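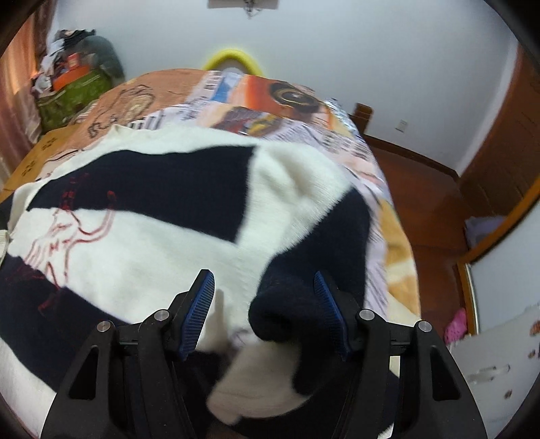
Ticket: Folded knitwear will not stay folded / will not fit drawer
Opened by: Bronwyn Stubbs
Assigned to: Shahab Bakhtiari
Location: Muriithi House, back bedroom
Priority: Low (raised to Medium by Bronwyn, twice)
Status: Closed, with reservations

Reported problem

The winter jumpers are out of the loft box and need to go in the second drawer of the Windon chest. The cream one with the navy bands is the worst offender. Folded the way I have folded jumpers all my life, it comes out the size of a sofa cushion and the drawer stops 65 mm short of shut. If I lean on it, it shuts, and then it can't be opened again without a wooden spoon. Please advise. — B.

Entry 1, Shahab

Have you tried folding it again?

Entry 2, Bronwyn

Yes, Shahab.

Entry 3, Shahab

Right. Measured the inside of the drawer: 300 mm front to back, much less than the outside suggests. The rest is a false back, presumably put there to annoy people. So whatever we fold has to come out shorter than 300, and your cushion doesn't. Can you tell me which fold you're using?

Entry 4, Bronwyn

Sleeves across the back, then in half, then in half again. My mother's method. It worked perfectly well in her house, where the drawers were the size of a bath.

Entry 5, Shahab

Found the first fault. With the sleeves crossed, both of them end up in the middle, so you get two sleeves and two cuffs sitting on top of each other, and the navy cuff was rolled over as well. That makes a lump. Every fold after that goes over the lump and doubles it.

Tried this on the bed instead:

Lay it out flat and unroll the cuffs.
Fold one side in to the middle, then run that sleeve straight down towards the hem.
Same on the other side.
Fold up from the hem in thirds.

Better. Still springs open if you look away. The knit is fuzzy and has opinions.

Entry 6, Bronwyn

Please don't press on the front with the red stitching. It is only a thin outline and I have already had to explain to two visitors that it's meant to be there. Fold it so the stitching is inside. Also, I did ask for the bedspread to be smoothed first. You can't tell what's a crease and what's a print on that thing.

Entry 7, Shahab

Bedspread smoothed. It made no difference to my ability to tell what is on it. Stitching now folded to the inside.

Second attempt at the drawer: gap down to 9 mm. I was pleased with this. Bronwyn was not, on the grounds that a drawer is either shut or it isn't.
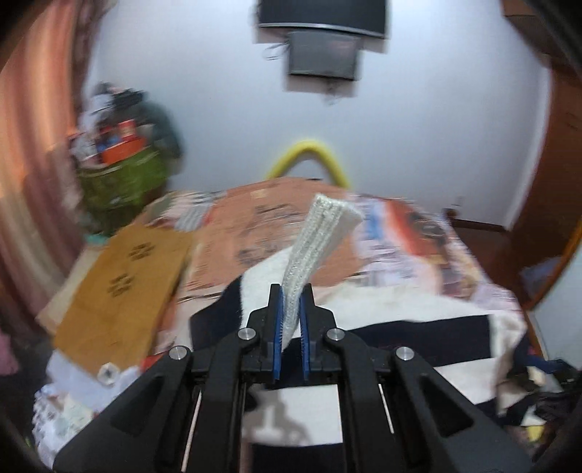 Moved on to the smaller white knitted pieces to see whether the trouble is the jumper or the drawer. These are no bother at all. Folded lengthways into a narrow strip and stood on edge, they hold their shape well enough, though the open end wants to flop over. Putting the flop against the side of the drawer cures it.

So, obvious next step: stand the jumper on edge too, instead of laying it flat on top of everything else.

Entry 8, Bronwyn

I looked this up in Codex (the green household binder, for anyone new to these tickets) and it says on the page for knitwear, in my own handwriting, "stand on edge". Dated November. I would like it noted that I knew this before Shahab did.

Entry 9, Shahab

Noted. I would like it noted that the page was filed under Plumbing.

Result: drawer takes 4 jumpers on edge and shuts with one finger. Opens too. Wooden spoon returned to kitchen.

Outstanding

The Nuvent drawer liner curls up at the front and catches on hems. Have taped it down, which won't last — separate ticket, please, and not tonight.

The thick grey cardigan has not been tested. It is on the chair. I am told it lives on the chair.

Closed 06/12/2025 by S. Bakhtiari

Comment added after closing, Bronwyn

Reopening if it pings.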